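Ludus: house rules for card, board and dice games

Version note, Jun 6, 2023. If you downloaded the December copy, please toss it and grab this one. The old file had a column shift partway down that put a bunch of rummy rules under dominoes, and I only noticed when I went looking for a domino rule I knew was in there.

What's in here

Ludus is a collection of 691 house rules covering 211 games. By house rules I mean the stuff people play by that isn't on the sheet in the box: money under the free parking space, no going out on your first turn, the youngest player gets to peek at one card. I've been writing these down for years (first on the backs of score pads, then in a spreadsheet, then in a much better spreadsheet) and a few people asked if they could have a copy, so I cleaned it up and now anybody can.

It comes as three files:

rules.csv has one line per house rule. It's the one you want.
games.csv has one line per game, with the other names it goes by, and there are a LOT of other names.
places.csv says where I heard each rule, as loosely as I could get away with. Mostly a state or a country, sometimes just "on a train."

Everything is plain UTF-8 text with commas. Open it in whatever you like. If your spreadsheet program turns the scores like 3-2 into dates, I'm sorry, mine does too, and the fix is to import that column as text.
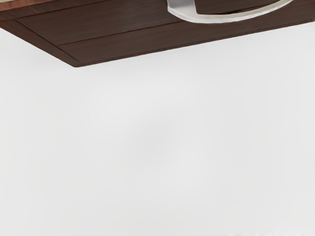

What counts as a separate rule if two families play nearly the same thing?

I go by whether the two versions could ever give you a different winner. If one family says "draw two and skip" and another says "draw two, lose your turn," those are the same rule with different words, and they share a line. If the second family lets you pass the penalty along by playing another two, it gets its own line. There are some gray spots in crazy eights where I went back and forth for an embarrassingly long time.

The columns in rules.csv

rule_id: a number. It doesn't mean anything and there are gaps where I merged things. Please don't sort by it and tell me the gaps are a bug.

game: matches the name column in games.csv, all lowercase.

rule_text: the rule in my words, kept short. I rewrote everything so it reads the same way from top to bottom, which does lose some of the flavor. "You snooze you lose" became "a player who misses their turn may not take it later." I miss the original a little.

said_as: the wording I was given, where I still have it. It's blank a lot of the time, mainly in the early entries, when I was scribbling the gist on a score pad between hands.

kind: one of setup, turn, scoring, penalty, ending, or manners. Manners is my favorite. It holds all the rules about not humming, not touching other people's tokens, who deals after a spill, and whether you can go to the kitchen while you're the banker (opinions differ, strongly).

printed_clash: y, n, or u. It tells you whether the house rule goes against a printed rule, or just fills in something the printed sheet leaves open. The u is for unsure, which usually means I couldn't find a sheet old enough.

heard_as: "played" if I sat down and played by it, "told" if somebody described it, "mailed" if it came in writing. I trust them in that order, and if you're being strict you should filter to "played."

Where the rules came from

The biggest part is from the Thursday-ish... well, it moved around the week, so call it the regular game night at Arnine, the cafe where I learned most of what I know about cribbage and cheating. People there would correct each other all evening and I just wrote it down. I asked before writing, and I left names out from the start, so there aren't any hidden in an older copy either.

The next part is from the Thorlacius box, a batch of old rule leaflets and handwritten notes I bought at an estate sale. The notes in it are wonderful. Somebody had penciled whole arguments in the margins, with the other side answered in pen! I typed up the ones that state an actual rule and skipped the ones that only state a grievance. I haven't scanned the leaflets and I'm not planning to post them, so please don't ask for pictures of the printed pages. My summaries are all you get.

The rest was mailed in through a little form. I capped the answers at 600 characters after one person sent me the entire history of their family's canasta table, and I'd set the cap higher if I did it over, because it was a great read.

How I cleaned it

I ran the text through Ravura, a small cleanup script I wrote for this and nothing else. It trims extra spaces, fixes curly quotes, and flags lines that look alike so I can decide by hand. It doesn't merge anything by itself. I let it do that once and it decided that "ace is high" and "ace is not high" were close enough.

Spelling is American all the way through rule_text. I left said_as alone, typos and all. If somebody wrote "rumy," it stays rumy.
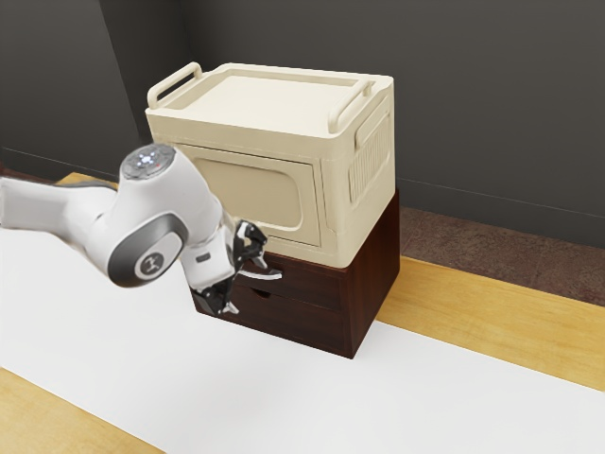 Reading time: 6 minutes

Things I know are wrong or lopsided

Cards take up far too much of it. I like cards, the people I play with like cards, and so a stranger looking at these files would think the whole world spends its evenings on gin and hearts. Dice games are thin. Mancala is one line, and I'm not sure of that line.

It's mostly English speakers. I've got some rules from people who learned them in another language and translated for me at the table, and those are marked in the notes column of places.csv. Treat the wording as soft.

Kids are missing. I only wrote down what adults told me, and kids make up the best rules, so that's a real hole. Lots of the adults were remembering what they did as kids, though, so you'll catch an echo of it.

Dates are shaky. I used to keep a year column and took it out, because "when I was little" turned into a guess and then the guess looked like a fact once it was sitting in a tidy column.

Please don't use it to work out how common a rule is. One line means I ran into it, full stop. A rule that half the country plays and a rule from a single porch in Vermont look exactly the same in here.

What it's good for

Settling nothing, first of all. If you show up to an argument with my spreadsheet, you will lose the argument and possibly your seat.

It's nice for browsing, for picking a twist when a game has gone stale, and for anyone writing about how rules drift as they get passed along. I've also heard from people using it to practice sorting short text into groups, and the kind column works fine for that as long as you remember one tired person filled it in, mostly after dinner.

Sending in a rule

Open an issue and give me the game, the rule, and whether you've played by it. A rough place is nice if you don't mind. Leave out names, please, even fond ones, and especially the uncle's. I go through new ones in batches, so it may sit for a while before you hear from me.

Corrections are welcome too, and I'd love one on pinochle, where I suspect I mixed up two ways of counting the last trick. If you can tell me which lines, even better.

License

Do what you want with it, including selling it on a mug. A mention of Ludus would be kind. The leaflets in the Thorlacius box aren't covered, since none of their printed text is in the files.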